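3.2 Storage conditions

Loaves from the Lilthorpe bakery were cooled and stored on open racks before slicing.
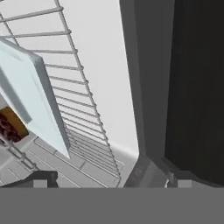 Figure 2. Computer rendering of a wire rack against a plain white wall.

Crust moisture was measured in 300 loaves over 15 days in February. Half were wrapped in paper after cooling – the other half were left bare overnight. Wrapped loaves had softer crusts by morning, and the difference was larger for the rye than for the white bread. Crumb firmness was tested separately and is reported in Section 3.3.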